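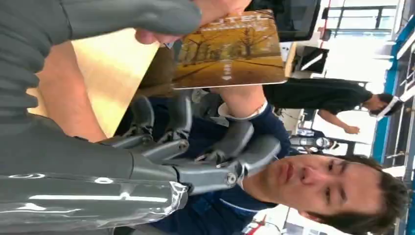

Figure 3. Magazine with an autumn avenue on the cover, held at its top edge.

participants who had already seen the rate decision were dropped, leaving 240 forecasts for the final sample. Each forecast gave a point value for quarterly output growth in Liltesby and a range that the respondent expected to hold 80 percent of the time. Following Gu, we score the ranges by their width and by the share of released values that fall inside them.

Point forecasts were close to the preliminary estimate but missed the revision. The ranges were too narrow: they covered the revised value in 54 percent of cases. Coverage was lower still for the 34 forecasts filed after the May release of industrial production — a group that also gave the narrowest ranges. Hongmei Jiang's correction for repeated respondents changes the standard errors slightly and leaves the ranking of the two groups as it was.
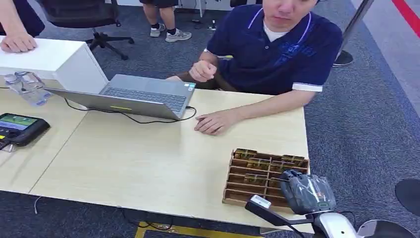
4.3 Revisions and Currency Response

We next regress the change in the exchange rate on the surprise in the first estimate, using the Asterora price series at one-minute spacing. The window opens at 9:25 a.m. and closes at 9:45 a.m. Releases that overlap with a central bank statement are left out.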